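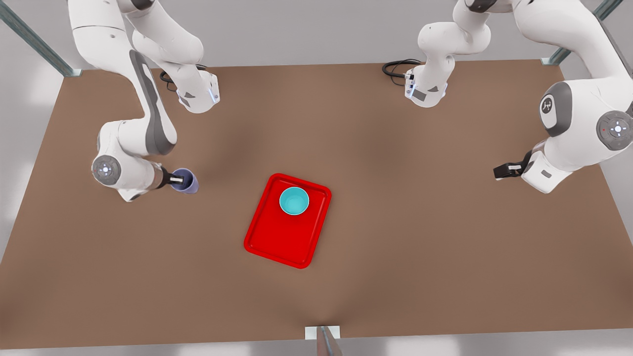
Keeping a kitchen table in good condition
Boonmee Petchrat, September 13, 2025

I have had the same table for 16 years and I eat, cook, iron and write letters on it. Many readers of Nestport have asked me how I clean it, so I write down my habits. My table is oiled wood. If yours is painted or has a plastic surface, please skip the part on oil.

Every day
Wipe first with a dry cloth, then with a damp one. Crumbs are harder than they look and a wet cloth only pushes them over the surface. Squeeze the cloth well. Always go in the direction of the grain and finish with a dry tea towel, also along the edges, where water likes to stay.

White rings
A white ring from a hot cup sits in the finish and is usually not deep. Put a folded cotton cloth on it and pass a warm iron over it for a few seconds, without steam. Lift, look, and repeat if necessary. My mother used a little mayonnaise and left it for the night. It works too, but the smell is not so nice in the morning.

Dark rings are another matter. They mean that water has gone into the wood, and you will need sandpaper.

Sticky places
For jam or rice that has dried, lay a warm damp cloth on it for five minutes. Then use a wooden spatula or an old bank card. Do not use a knife. I did it once and I still see the scratch every breakfast.

Washing-up at the table
When the sink is full, I wash small things in a bowl on the table. Put a towel under the bowl if it has no foot ring, and fill it only to the half.

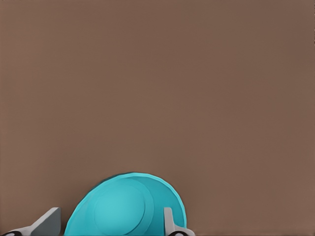 A bowl on a bare table.

Oil, twice a year
I oil in June and again in December, before the guests come. Clean the table in the evening and let it dry until morning. Pour 50 ml of oil into a saucer, dip a lint-free cloth and rub it in thinly. Wait 20 minutes and take away everything that has not gone in. If the surface is still sticky the next day, you used too much. Rub it with a dry cloth and wait one more day.

Important: oily cloths can catch fire by themselves. Spread them flat outside to dry, or put them in a jar of water with a lid. Never throw them crumpled into the bin.

Wobbly legs
Turn the table over on a blanket with a second person and tighten the bolts a little at a time, going from corner to corner. If it still wobbles, the floor may be uneven. Glue a piece of felt under the short leg and trim it with scissors.

Next time I will write about chair seats.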